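Let the Kids Break the Pretend One First

By Femke Verbeke

I have helped out with the robotics club at our middle school for long enough to have swept up a fair number of small plastic gears, and every December, when we plan the second half of the year, somebody's parent asks me (very kindly, usually while holding a cookie) when the children are going to stop playing on the computers and start building a real robot. I understand the question. I asked it myself once, a good deal less kindly, of Arnout Timmermans, who runs the club with me and who had just told me he wanted the first half of the season spent entirely in simulation.

I thought he had lost his mind. I grew up taking radios apart on my mother's kitchen floor, and to me a robot you couldn't drop on your foot was hardly a robot. But I had also seen our budget. We had 800 dollars that year, 401 of which was gone before Halloween on motors and one very dull power supply, and we had 17 students who all wanted a turn at the same arm. You can do that arithmetic as well as I can. Most of an afternoon in the old days was spent waiting in line, and children who wait in line find other things to do, some of them involving glue.

So we tried it Arnout's way, with each pair of students driving a pretend arm over a pretend table on the old library computers. The teams named themselves, as teams will, and Trikari and Fleltska have been bickering across the room ever since over who has the better grasp on things. (That is their pun, and they are proud of it.)

What won me over was how much of the work was plain looking. When you stand next to a real arm you lean over, you squint, you walk to the other side of the table, and you never notice how much your own neck is helping you. On the screen the children get the view they are given, and they have to make sense of it.

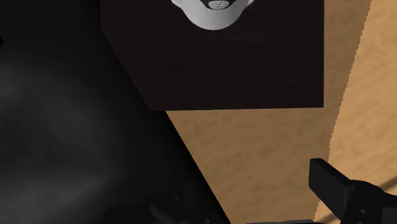

The practice table in simulation, with the dark box and the black gripper finger at lower right.

I have watched two twelve-year-olds argue over a view like this one for most of an hour. How far is the finger from the corner of the box? Is the white thing sitting near the back of the top, or does it only look that way from up here? Half of what they'd like to see is lost in shadow, and only the bottom curve of the white piece shows at all. One of them wanted to go straight ahead and try it. The other wanted to draw it on paper first, and did, and I still have the drawing, because it was a lovely drawing and I am sentimental about that sort of thing.

Then they tried it, and they tried it again, and by Arnout's log that pair made 96 attempts at one task before winter break. I can't imagine letting anyone make 96 attempts at anything with our real arm. We'd have been out of gears by the tenth, and I would have been out of patience well before that, I'm sorry to say.

Now, I don't want to oversell it. The pretend table never wobbles, and ours certainly does. The first week the teams moved over to the real arm was a humbling one, with a good deal of groaning, and Postma, our smallest team and by some distance our most cautious, had to redo nearly everything they had written. A girl on that team told me the simulator had lied to her. I said it had left some things out, and she said that was what lying was, and I have been turning that over ever since without coming up with a proper answer.

I would also hate for any school to read this and decide it can skip the hardware altogether. Please don't! Children need to feel a motor get warm and hear the awful noise a gearbox makes when somebody has put it together backward. Our neighbors in the Uria club do everything on the bench from the first meeting, and their students are wonderful with a screwdriver, better than ours if I'm fair about it.

But for a club with one arm, a small budget and a long line, I think the order matters, and I think we have it right. Let them fail cheaply for a few months, as often as they like, with a partner beside them to argue with. The children who come to our bench in the new year ask where the camera ought to go before they ask where the on switch is, and in my first years with the club I don't remember a single child asking that.

As for the parent with the cookie, I've started handing over the mouse. Last time it was a father who works on trucks for a living, and he was still at it when his daughter came to tell him that practice was over and she was hungry.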